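4.2 From the workshop bench to the word list

Repair talk is a wonderful place to watch a language borrow, stretch and reuse its own words, and the Erkport recordings gave us far more of it than we had hoped for. Section 4.1 dealt with verbs of fastening. In this section we turn to the names of parts, and in particular to the large family of words that speakers in Erkport and Tikby carried over from older trades into the repair of household machines and, later, office computers.

The oldest layer comes from milling. A glossary kept by the Tikby mill, begun in 1890 and added to by several hands, lists the housing around the stones as the "coat," the ribs on its inner wall as "furrows," and the opening for grain as the "mouth." All three words are alive and well in our recordings! Speakers who have never set foot in a mill will talk about taking the coat off a washing machine, and they do so without any pause or change in tone that would mark the word as a joke or a quotation. When Farzana Malik asked one older repairer what else he might call it, he thought for a while and offered "the outside."

What excites us most is how evenly these words have spread. We coded 3000 part names in the transcribed sessions, leaving out brand names and bare numbers, and sorted them by the trade in which each is first attested locally. Milling words turn up in the speech of all age groups. Weaving words, by contrast, cluster among speakers whose families worked in the Satti sheds, and they tend to name thin, flexible things: a cable is a "warp" if it runs along the length of a machine, and a "stray" if it crosses from side to side. Boatyard words are rarer still, but the few we have are lovely. A bracket that holds another part from beneath is a "knee," just as it is in a wooden hull.

Computers came late to these workshops, and we expected them to arrive with a ready-made English vocabulary that would push the local words aside. In part this did happen. "Board," "card" and "fan" are used by everyone, with local plural endings. Yet the body of the machine kept its coat, and ridged metal of any kind is still called furrows, whether it sits on a radiator, a heater or behind a desktop computer (Figure 6). Usman Bangash, who transcribed most of the Tikby sessions, noticed that speakers switch between the two sets within a single sentence, as in "take the coat off and you get to the board." We found no case of the reverse, where the outer body had an English name and the board a local one.
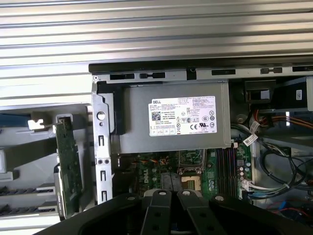 Figure 6. An open Dell desktop computer lying on its side. The ribbed silver metal at the back is the kind of surface for which speakers use the word "furrows."

This one-way pattern fits well with the idea, raised by Sze-wing Fang in our early discussions, that old words hold on best where a part can be seen and touched from the outside. A coat is a coat because it comes off in the hands. The word "mouth" behaves in the same way: it names disk slots, paper trays and the soap drawer of a washing machine, but never a connector tucked away on a board.

Two puzzles remain. The first is "heel," which six speakers use for the lower rear corner of any machine and which we have not been able to tie to a trade at all. Cleiton Barros suggests shoemaking, and Faisal Durrani prefers the boatyard, where the heel is the foot of a mast. The second is the word "kumura," used for a spring that has lost its strength. Speakers link it to the old Kumura scale factory, but our earliest record of the word comes from a kitchen inventory with no mention of scales. We return to both words in Section 5, together with the verbs they most often appear with.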